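My orange cloth, and the folding of small things

2 Jul 2025

Since March I live in a smaller flat in Vedville, and the smaller flat has made me more strict with my textiles. Before, I had a big wardrobe and I put everything inside without thinking. Now I have one chest with six drawers, and it must be enough for the clothes, the towels and all my fabrics.

The fabrics are the difficult part. A shirt has sleeves and a collar, so you know where to begin. A piece of cloth has no beginning. I bought the orange one with the dark navy flowers at Parkurex, from the basket of remnants, and it has been waiting for a plan ever since. One edge is a little frayed and I did not yet decide if I will hem it or cut it.
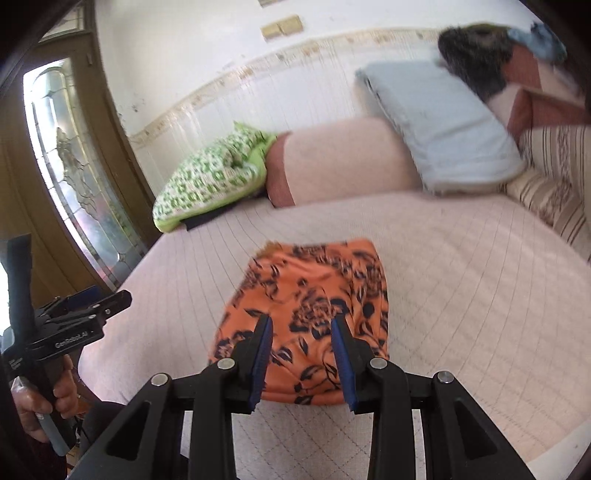

I do all my folding on the bed, with the sheets taken off, so that the pink quilted cover is free to work on. The table is too narrow and there is always a cup on it. The stitched lines of the cover are also useful for me, I put one side of the cloth along a line and then I see quickly if the fold is going crooked. First I make the cloth flat with my hands, then I fold it in half, and in half again, and the last fold depends on the drawer. Mine are 30 cm deep inside, so for the bigger pieces I need one fold more.

Thin cotton I do not iron before storing. It gets new creases anyway and I will iron it when I sew.

I wanted to buy dividers for the drawers, the Demar ones, but the set I liked costs 227 and for this money I can have a lot of fabric. For now I use shoe boxes without lids. They look not so nice, but the drawer is closed most of the time.

Next week I will do the towels.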